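Sorting Small Cartons on a Worktop: Basin, Tray and Basket
Drustberg Household Notes, Storage and Sorting
Text by Maksym Harasym. Revised 7/11/26.

Small cartons are awkward to store. They are light enough to slide, they have square corners that catch on each other, and the printed side is rarely the one facing out. Most kitchen cabinets end up with a layer of them two or three deep, and the back row goes unread until something in it has expired.

The method on this page uses three open containers set side by side on a clear worktop. It applies to dry goods in cartons: tea, gelatin, baking soda, stock cubes, bandages, light bulbs, batteries. It does not apply to anything chilled or to cartons that have been opened and lack an inner bag.

Worktop

Clear a width equal to the three containers plus one hand's breadth at each end. A pale surface is preferable, as spilled powder, loose flaps and torn corners show up against it. Wipe the surface and let it dry completely before any carton is set down. Uncoated board takes up water quickly and the bottom flap will lift within a day.

Place the containers against the wall or at the back of the worktop, long sides parallel, and leave the front free for handling. A gap of two fingers between rims is enough. If the rims touch, lifting one container shifts the next.

Containers

The basin is for unsorted items. It should be wide and shallow, with walls low enough to reach over without bending the wrist. Flared walls are useful here, as cartons tipped in from a bag settle toward the middle. Depth beyond 6 inches gives no benefit and hides the bottom layer.

The tray is for cartons that have been checked and are going back into the cabinet. It should be rectangular with walls as straight as possible. Rounded or sloped walls leave wedge-shaped gaps at the ends of a row, and the end carton tips into them.

The basket is for everything leaving the kitchen: expired goods, duplicates to give away, empty cartons for recycling. Handle cutouts matter in this position because the basket is carried away full. Check the edges of the cutouts for molding burrs and take them off with a fine file or 400 grit paper. 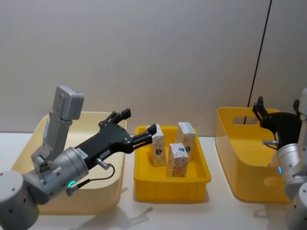 Can the tray go straight into the cabinet as a drawer?
It can if the shelf is at least 1 inch deeper than the tray and the tray has a flat underside. Put two strips of felt on the bottom along the long sides so that it slides without scraping the shelf.

Loading the tray

Start at the left wall and work right. Stand each carton on its narrow end if the height allows, with the printed name toward the front. Cartons of the same height go together. Mixed heights in one row are stable only when the tallest is against a wall.

Grip each carton by its two broad faces, near the top. Gripping at the corners crushes the fold, and a crushed fold will not stand square again. Lower the carton until the bottom is in contact with the tray, then release. Dropping from even a small height turns light cartons.

Do not pack the row tight. Leave enough slack for one fingertip between the last carton and the wall. A row with no slack has to be pulled apart to get the first carton out, and the flaps tear.

When a row is half full and will not stand, fit a divider. A strip of stiff cardboard cut to the inside width of the tray and folded once into an L is sufficient. The short leg goes under the last carton and holds the strip upright.

Dates

Write the month and year on the top flap in pencil. Felt-tip bleeds through thin board. Place the earliest date at the front and add new purchases at the back. Cartons with no legible date go in the basket.

Labels on the containers

Paper tape holds well on smooth plastic if the surface is degreased first. Place it on the short end, below the rim, where the hand does not rub it. The Grandemero tape listed in the previous version of this page left residue on two of our trays after a summer next to the stove and has been dropped from the list. Residue comes off with a few drops of cooking oil, left for 11 minutes, then dish soap.

Cleaning

Wash basin, tray and basket in lukewarm water with dish soap. Avoid scouring pads. Scratches in light plastic hold tea and spice stains permanently. Dry upside down on a rack, propped at one corner so that air gets under the rim. Do not nest the pieces until they are fully dry, as a trapped film of water makes them hard to separate.

Interval

Twice a year is adequate for a household of four. We do it in February and again in summer. A cabinet holding 17 cartons or fewer can be done in one pass without the basin, directly from shelf to tray.

Correction

Cristóvão Sampaio wrote to point out that the earlier text put the felt strips across the short sides. They catch on the shelf edge when fitted that way. The instruction has been changed.

See also: Lining shelves with cork; Storing light bulbs; Repairing a split basin rim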